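Delham lab's robot software learns to put the glasses down and think about it

Zornard, the small Delham outfit that writes planning software for robot arms, has released a new version of its Juseck planner. The headline feature is that it hesitates.

The company would like it known that this is an improvement. Earlier versions of Juseck took a look at a cluttered table, picked the first grasp that scored well and went for it with the confidence of a teenager merging onto a highway. The new one keeps several grasps in play while the arm is already moving, and drops the bad ones as it gets a better view of what it's reaching for. If none of them survive, it backs off and starts over.

"The old planner was very decisive," said Leonor Fonseca, who leads the planning work. "It was decisively wrong a fair bit of the time, and you'd find out when something hit the floor."

The floor in question is simulated, which has done wonders for the cleaning budget. Zornard tests each build of Juseck on 2075 generated tabletops before it goes near a real arm. Objects, surfaces, lighting and walls get shuffled for every one of them, with no concern for taste. The idea is to stop the perception side from getting comfortable. A model that has only ever seen mugs on grey benches tends to believe that the world is made of grey benches, and behaves oddly when shown a kitchen.

Eyeglasses have been the sore point. They're thin, they're awkwardly shaped, and the see-through parts give depth estimates all sorts of strange ideas. In the last release, the perception module would now and then report that a pair of glasses was a hole in the table and plan a careful path around it. Aurora Nogueira, who wrote most of the replacement, now has the software guess the whole shape from the bits it's sure of, then mark how much it trusts each part. The planner is told to aim for the parts it trusts.

Usually that means the bridge. Fingers on the lenses are heavily penalized, a setting Nogueira says she put in on behalf of everyone who has ever owned a pair.
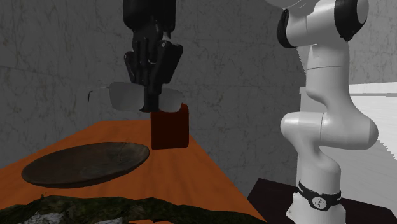 A simulated hand holds a pair of glasses by the bridge during testing of the new Juseck planner. Render: Zornard

The glasses set runs to 609 of the test tabletops, and it's the one the team watches. Failures are sorted by what the software believed at the time, so a dropped object caused by a bad shape guess lands in a different pile from one caused by clumsy finger control. Before, all of them went into a single folder named "dropped", and arguments about whose fault it was could fill an afternoon. The folder is still there. It has 129 entries and no one wants to open it.

Second thoughts do cost time. Juseck now spends up to 80 milliseconds longer on each replanning step, and Lambros Triantafyllou, who looks after the control code, was not thrilled to hear it. His controller expects a fresh target on a strict schedule and used to respond to a late one by freezing in place, giving the arm the look of someone who has walked into a room and forgotten why. It now carries on along the last good path at reduced speed until the planner makes up its mind.

"We had a long talk about it," Triantafyllou said. He did not say who won, but the slowdown setting is switched on by default and has his initials in the config file.

There's a new replay viewer as well. It lets you scrub back through a run and see which grasps were on the table (in both senses) at each step, with the rejected ones faded out and a short reason attached. The reasons are written in plain words after a complaint from Cunha, a packing equipment firm that has been trying out early builds. Its engineers had been getting "ERR_GRASP_14" and, fair enough, wanted to know what they'd done to deserve it. Judite Fonseca, who runs the trial on the Cunha side, said the messages are now readable, if a little blunt. Her favourite so far is "too many fingers, not enough room."

Real hardware comes next. Zornard plans to run the new build on a physical arm in its Delham workshop in October, starting with boxes and working up to eyewear. The team has asked staff to donate old pairs. Fonseca's own are off limits, and she has asked that this be put in writing.

The Juseck update is available now to existing licence holders. Anyone who preferred the old behaviour can get it back by setting the number of candidate grasps to one. The manual describes this as "not recommended" and leaves it there.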